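The play food table at the Barker Room in Stokbridge opens on a Saturday in May, and we could hardly be more pleased (it has been a long winter!). 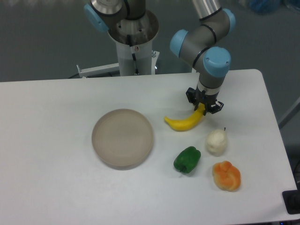
Up to nine children can join each session, and grown-ups are very welcome to stay and be served lunch.

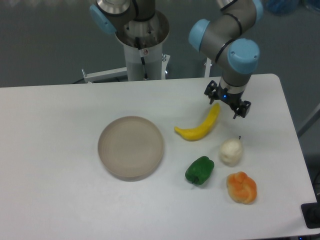 Banana, green pepper and the round plate on the white table.

Doors open at 9, and please do bring any spare toy fruit you can part with.
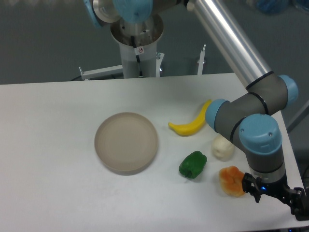 Page last changed: Jan 31, 2018

Sign-up sheets are by the Kurian Street door.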